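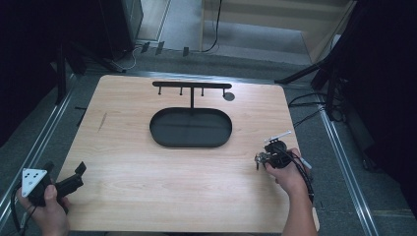
grovard-pegs: README

Hi! These are the peg rack recordings, and before you train on anything please read about the tracking fault, because it cost me most of September.

What went wrong

The left gripper's pose would drift and then jump sideways, sometimes far enough to put the jaws inside the table. I blamed the calibration first (redid it twice, no change). The real culprit was the cable. When I reached across, it pulled on the connector and the pose stream dropped for a moment, and my logger happily filled the gap with the last good value. No warning, nothing in the log!

What's affected

Out of 1,060 episodes, 16 have a jump I'm sure of. They're still in the download, flagged bad_pose = 1. Another 11 look odd to me but I can't prove it, so those get bad_pose = 2.

What I changed

The logger now stops if the stream goes quiet for 8 ms. Yes, it's annoying.

Please don't replay flagged episodes on a real arm. I did that once on the Marulanda and it drove straight down into the tabletop.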